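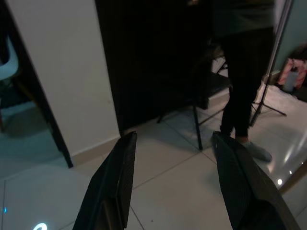
Tiled floor, ground level

Home | About | Vacancies | Tenants | Contact

Front of House Assistant (part-time)
Tomamora Shared Workspace

Tomamora rents desks, studios and meeting rooms to small firms and sole traders. We are looking for a Front of House Assistant to work 27 hours a week, mostly mornings, with one late shift.

The job
You will open up, sign visitors in, sort the post and take room bookings by phone and email. You will set out chairs for meetings, restock the kitchens and report repairs to the building manager, Sanaa Radwan, who will also be your line manager. Some lifting is involved - mainly parcels and folding tables.

What we are looking for
Experience of dealing with the public, in any setting. Clear spoken and written English. You should be comfortable with email and a shared calendar. We use a booking system called Storkura and will train you on it. First aid training is useful but we can pay for a course if you don't have it.

Terms
Permanent contract after a probation period of 90 days. Paid holiday, workplace pension and a free desk outside your working hours if you want one. Late shifts finish at 7 pm. Uniform is not required.

How to apply
Send a CV and a short covering letter to Abdelkrim Ouazzani in the office, using the form on the Contact page. Please say which mornings you can't do, if any. The closing date is Mar 1, 2026. Interviews will be held in the building and travel costs within the county will be repaid on production of a ticket.

If you need the application pack in large print, or would like to visit before applying, leave a message for Abdelkrim at reception.

We use cookies to remember your settings. Accept | Manage

Contact us | © Tomamora Shared Workspace | Back to top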